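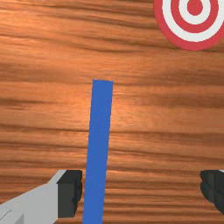

Wednesday, late morning. Stick-to-target task, sim only.

OK, this one is fun. Farzana left the overnight batch running on the Stelmakh box and came in to 300 episodes with a success rate that looked great on the dashboard and terrible in the replays. I watched a pile of them with my coffee and the same fault kept coming up. The policy goes down off center over the blue bar, one finger much nearer to it than the other, then closes anyway. The near pad gets there first and shoves the bar sideways until the far pad catches up. Sometimes that ends in a grasp. Sometimes the bar squirts out and the arm carries on to the bullseye holding air, very sure of itself!

The part I love (and hate) is that the scorer was giving some of those a pass. Look at episode 1292 if you want the clearest case. Success was checked on distance from the hand to the target, a leftover from the old reach task. Tariq spotted it in the config in maybe a minute. So we have 2 separate faults stacked on top of each other, and the second one was hiding the first.

Noon. Scorer now checks the end of the bar against the target center, and the hand position is out of it completely. Reran the saved states through it and the number dropped hard. Good! I would much sooner have an ugly number I believe.

On the grasp side, Deolinda thinks the lateral offset comes from the wrist camera transform. She changed the mount in the arm model for Trenau and we never regenerated the demos. Plausible. The offset does lean the same way in every replay I opened, and random policy slop wouldn't do that. 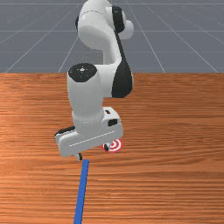

Could this hurt anything on the real arm?

It could: closing off center puts a side load on one finger, and with a bar that can't slide the arm would push until the force limit trips. No checkpoint from this batch goes to hardware. I've tagged them all as blocked in Etell and told Iqra, who had a slot booked for this afternoon.

2:30. Regenerating demos with the corrected transform. Did 3 by hand first to check and the fingers come down nicely on both sides of the bar. So satisfying to watch after this morning.

To do
Finish demo regen, retrain from scratch (no warm start from the bad ones)
Log pad contact times, left and right, so this shows up as a plot next time
Ask Deolinda which other tasks use the same mount
Old reach scorer: rename it so it can't get picked up by accident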